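Ticket: Flat pints on line 2, Plustlow taproom
Status: Open
Priority: Normal

Reported Monday, 4.40 pm. Bitter on line 2 pours with no head at all. Line 1, same beer, same cellar, is fine. Customers are sending it back.

Droltitar support replied that the glasses must be greasy. I doubt it. The same glasses hold a decent collar from line 1. Washed a fresh tray by hand anyway and got the same result.

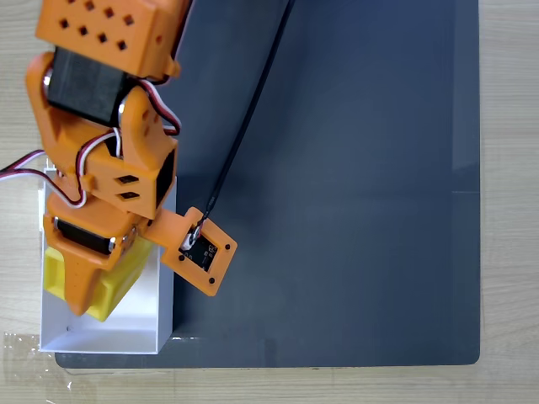 Next suggestion was gas pressure. The gauge reads the same as it did in October, though I wouldn't swear by that gauge. Swapped the regulator with the one from line 1. No change.

Presonberg, who brew it, say the cask is sound and that they have had no other complaints out of 1,000 sold. They would say that. Moved the cask to line 1 and it poured with a proper head, so I'll give them that one.

Leaves the tap or the pipe. Droltitar now want us to buy the Woldemariam nozzle, "up to 500 pints between cleans". Not ordering anything until somebody has stripped the old one and looked inside.

Line 2 off. Engineer visit requested.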